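Jeltside bench log — January, entry 18

Started 7:40 pm. Arm homed on the second try. First attempt tripped the shoulder limit, same as last entry, and the cable has now been rerouted behind the post with two ties.

Gripper zero redone with the fingers closed on the feeler stock. Old offset was stale after Ilir swapped the finger pads. New value is in the Nesden config, old one commented out underneath. Do not delete it yet.

Enclosure floor and side panels unchanged. Peg board is placed by eye toward the back, so the taught poses only hold until somebody bumps it. Need locating pins or at least a corner stop. Radka has offered to cut one from the Fekden offcuts.

Worked on the red block for most of the session. Grasp is high on the body so the fingers stay clear of the other pieces on the way in. Approach is vertical, with a pause above the board before the last descent.

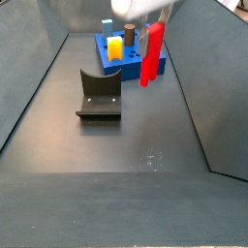

Pause height lowered by 2 mm in the script. At the old height the block was still swinging slightly when the descent began, and a shorter drop does nothing for that, so dwell went up as well. Currently 2,010 ms. Ugly number, left over from bisecting. Round it later.

Notch orientation matters for this piece. The script assumes the split end points down and does not check. If the block is fed upside down the arm will happily press the solid end into the board until the current limit stops it. Add a check or a keyed feeder.

Current limit on the wrist: left alone. Radka wants it lower. I would sooner fix the approach first and see what the log shows with the limit where it is.

Black holder is not screwed down to the floor. Vasić drawing has the hole pattern but the print I have is the old revision. Ask Ilir for the new one before drilling anything.

Open items:
corner stop for the board
orientation check, red block
holder hole pattern, new revision
wipe the enclosure floor before the next camera calibration — specks show up in the threshold mask

Powered down 10:15 pm. Brake engaged, air off.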